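1/ I write this thread because many people asked me how the Gresau case ended in court. I sat in the public seats both mornings. My English is not perfect, so please be patient with me.

2/ Short version: a man kept 54 rabbits in a shed behind a closed garage in Gresau. A neighbor noticed the smell in January and called the animal protection office. They came the same afternoon.

3/ The inspector told the court that the shed had no window and only one water bowl. 17 of the animals needed a vet on the same day. Most had bad teeth and very long nails. I will not write more details, they are hard to read.

4/ The owner said he started with two rabbits and lost control. I believe this part. But he also sold young ones online, and the judge asked him several times why he had money for advertisements and no money for hay. He did not give a clear answer.
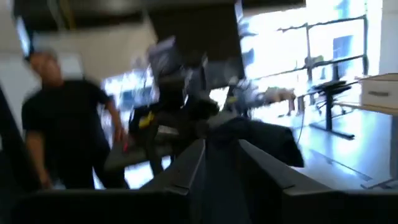
Black T-shirt, dark trousers, a bit of motion blur.

5/ The result: he may not keep any animals for ten years, he must do 300 hours of community work, and he pays 574 in costs. Some people in the hall were angry and wanted prison. I understand them, but the ban is the part I care about most.

6/ His lawyer, Florian Schwaiger, asked for a shorter ban. He said his client is ashamed and lives alone. The judge listened politely and refused.

7/ Now the rabbits. They went to the Donditby shelter, and later a part of them moved to foster homes in Seltico. Three did not survive the first week. The others are eating well, the shelter says.

8/ If you want to adopt, please take two, never one alone. They get lonely. And ask first if your landlord permits it. The shelter will check this anyway.

9/ Somebody asked if the neighbor got in trouble for calling. No. You can report without giving your name to the owner. Write down what you saw and at what time, this helps the inspectors a lot.

10/ I will go to Donditby next month to bring hay and old towels. If you live on the Mtshali side of town and have some to give, send me a message and I can pick it up after 6 pm.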